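主题：Re: [Flatent 邮件组] 腕部相机深度估计在重复纹理台面上的偏差
发件人：Carola Petersen
收件人：Flatent 邮件组
抄送：Léonie Lefèvre

Léonie，各位：

瓷砖台面这一组的结果出来了，先放一张渲染，后面是数字和我对你上封信的逐条回复。

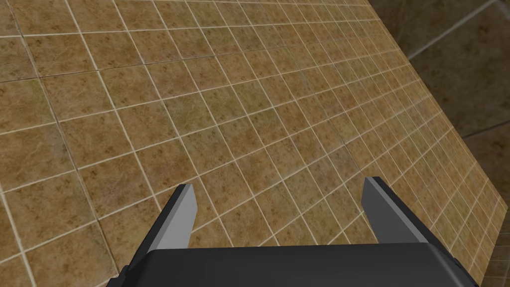 本轮设置与 March 那一轮基本一致：仿真器 Zustum，策略网络用 Hutchins 的第 2 版权重，不做微调。每种台面材质跑 500 个回合，起始位姿随机，回合之间只更换材质贴图、光照方向和台面相对基座的偏航角。台面几何不变，碰撞体也不变，因此各组之间的差异只能来自视觉输入。评测任务只有一项：夹爪空载下降，在台面上方 9 mm 处停住。不放物体是有意的，放了物体以后网络会借助物体的轮廓估计高度，台面纹理的影响就被盖住了。

下面引用 Léonie 的原信，我的回复插在各段之后。

> Léonie Lefèvre 写道：
>
> 我把上一轮的日志重新看了一遍。纯色台面和木纹台面的停止高度分布
> 都是单峰，瓷砖台面是双峰。我的猜测是网络把砖缝间距当成了尺度
> 线索：训练集里的瓷砖只有一种边长，换成小砖以后，它会认为自己
> 离台面更远，于是多降一段。你那边能不能固定其他条件，只扫砖的
> 边长？

扫了。边长缩小时停止高度确实偏低，方向与你的猜测一致。但单靠边长解释不了双峰：把边长固定在训练值上，双峰仍然存在，只是两个峰靠近了。所以尺度线索应当只是其中一部分原因。

我把 500 个回合按停止高度分开看，提前停住的有 115 个，余下的落在主峰。这 115 个回合的共同点是偏航角较大，砖缝在图像里不再与夹爪指面近似平行，而是斜着穿过两指之间。透视压缩也更强，台面远端的砖被压得很窄。网络在这种视角下给出的高度估计抖动明显，停止判据用的是单帧阈值，抖动一旦向下越过阈值就会触发，后面没有机会纠正。

> 另一个问题是贴图本身。我们用的那张石纹砖贴图是平铺的，斑点和
> 划痕会重复。如果相关性计算把相邻周期匹配错了，误差应该是砖周期
> 的整数倍，而不是连续分布。这一点从日志里应该看得出来。

看了，不成立。我把连续两帧的光流残差投影到台面平面上，残差分布是连续的，在砖周期的整数倍处没有聚集。我又把贴图换成非平铺的版本，同一批随机种子重跑，主峰位置没有可见的移动。周期误匹配暂时可以排除，至少在目前的帧率和下降速度下如此。如果下降速度提高，帧间位移接近一个砖周期，这个结论需要重新检验。

有一点需要补充：贴图里的砖缝颜色不一致，多数是浅色，少数明显更深。把深色缝统一改成浅色以后，提前停住的回合减少了，但没有消失。我怀疑编码器把高对比度的长直线当成了台面边缘。显著性图支持这个说法，响应集中在深色缝和台面的真实边缘两处，强度相近。不过显著性图的解释力有限，我不打算在论文里把它作为主要证据。

> 还有背景。台面以外的地面也是砖，而且比台面暗、砖更大。两层砖
> 同时出现在视野里的时候，网络到底在估计哪一层的高度？建议做一个
> 遮挡实验，把台面边缘以外的像素全部置为均值。

遮挡实验做了，结果比我预期的弱。遮掉背景以后，台面边缘进入视野的那些回合误差有所收窄，台面占满视野的回合没有变化。后者是理所当然的，前者说明两层砖之间存在混淆，但在总误差里占的份额不大。有一个未处理的混杂因素：置均值会在边缘处人为造出一条很强的梯度，这条梯度本身可能就是有用的线索。更干净的做法是把地面换成无纹理的材质，保留光照和阴影。这一组还没有跑。

> 最后，停止判据要不要一起改？我倾向于先不动，否则没法和
> Farkudetti 那边的基线比较。

同意，先不动。我离线用中值滤波重放了一遍日志，窗口取 9 帧，提前停止大部分消失，代价是响应滞后，主峰整体下移。离线重放没有闭环，滞后带来的实际影响会比这个更复杂，所以这个结果只作参考，不进表格。

目前的结论，按把握从大到小排列：

1. 偏航角是提前停止的主要相关因素，砖边长影响的是主峰位置。
2. 平铺贴图的周期误匹配在当前速度下不是误差来源。
3. 深色砖缝有贡献，机制未定。
4. 背景砖有贡献，幅度较小，实验设计有缺陷，需要重跑。

接下来我会跑无纹理地面那一组，然后在偏航角和砖边长上做一个二维网格。随机种子沿用现有的，便于逐回合配对。配置文件和原始日志已放到共享目录的 tile_yaw 下，停止高度一列的单位是毫米，以台面上表面为零点。上一轮的日志以基座为零点，两者直接相减会出错，合并之前请先换算。

Léonie，还有一件事请你确认：训练集里瓷砖样本的偏航角范围。我在配置里只找到了台面位置的随机化，没有找到朝向的。如果朝向在训练时根本没有随机化，第 1 条就不需要别的解释了，二维网格也可以缩小。

Carola

--
退订或修改投递方式，请发邮件至列表管理地址，主题写 help。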